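Flarkura to Supply Bakery Counters at Deltbridge Market Hall

DELTBRIDGE, 23/03/2021 - Flarkura, a supplier of counter and display equipment for small food businesses, has been chosen to fit out the bakery row at the Deltbridge Market Hall. The work covers 11 stalls on the ground floor and is due to be finished in August, when the row opens to the public.

The agreement was signed with Meredith, the company that manages the hall. It includes counters, shelving, covered display trays, price rails and two years of service visits. Financial terms are not being released.

The hall was built as a produce depot and has been used for weekend markets for the past several years. Meredith took over the lease last year and has been turning the ground floor into permanent stalls. The bakery row is the second section to be rented out, after the fresh produce section on the north side.

"Most of our tenants are opening their first shop, and many have been baking from home or selling at fairs," said Cheng-en Chiu, leasing manager at Meredith. "We wanted them to walk into a stall that was ready to trade. They bring their recipes and their staff, and the counter is already there."

Under the hall's rules, all unwrapped baked goods must be kept under a cover that staff can open from their side of the counter. Single items such as donuts and filled buns may be set out in open paper boxes under the cover, so they can be handed over without being moved again.

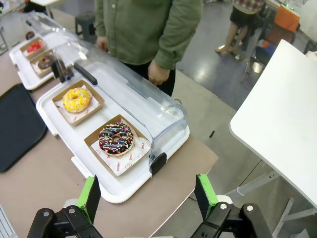

Stall Sizes and Rent

Stalls in the bakery row come in two sizes. The smaller size has a single counter and is meant for one or two staff. The larger size has a corner counter and space for a small oven. Rent for a small stall starts at $400 a week and includes water, trash removal and use of the shared cold room. Power is metered and billed monthly.

Tenants sign for 12 months. Either side may end the lease with 30 days' written notice after the first half of the term. Meredith said it chose the shorter lease after talking with bakers who had turned down street-front shops over terms of five years or more.

Lutetti, a family bakery known locally for its seeded loaves, will take one of the corner stalls and will also run the shared cold room. The bakery plans to keep its current shop open. 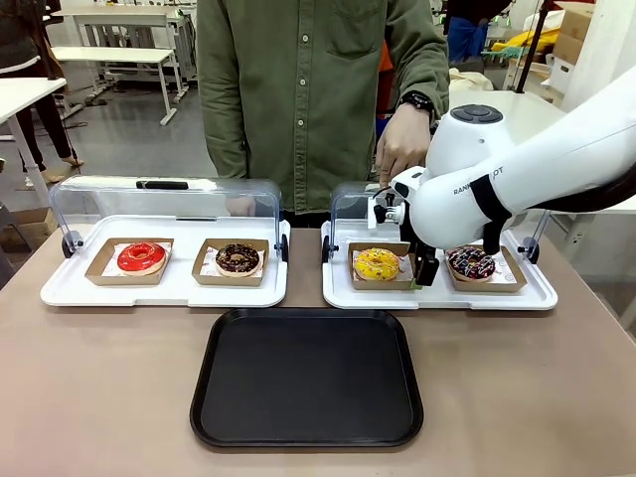
Tenants will be able to set their own hours within the hall's opening times, but each stall must be staffed on Saturdays. Deliveries will come in through the rear entrance before the hall opens, and there will be a loading bay for vans. Flour and other dry goods may be stored in the basement at no extra charge.

Flarkura will install the counters in two stages. The small stalls come first, followed by the corner stalls once the electrical work on the east wall has been signed off. Tenants will get a half-day session on cleaning and care before they move in, and spare parts will be kept on site.

"Bakers work early and they work fast, so the equipment has to be easy to wipe down and easy to reach over," said Shih-chieh Tsao, head of projects at Flarkura. "We asked the tenants what height they wanted before we drew anything. The counters ended up a little lower than our usual ones."
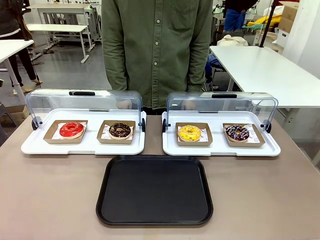

The remaining small stalls are still open for applications. Applicants need a current food handling certificate, proof of insurance and a sample menu with prices. Meredith will give first choice to businesses based in the Deltbridge area and will hold tastings for those on the short list. Successful applicants will be told by letter.

About Flarkura

Flarkura designs and installs counters, shelving and display equipment for bakeries, delis and coffee shops. The company also repairs and refits used counters.

About Meredith

Meredith manages market halls and small retail space. The Deltbridge Market Hall is its largest property.

Application forms are available from the Meredith leasing desk at the hall. Press questions about the counter installation should be sent to the Flarkura projects office.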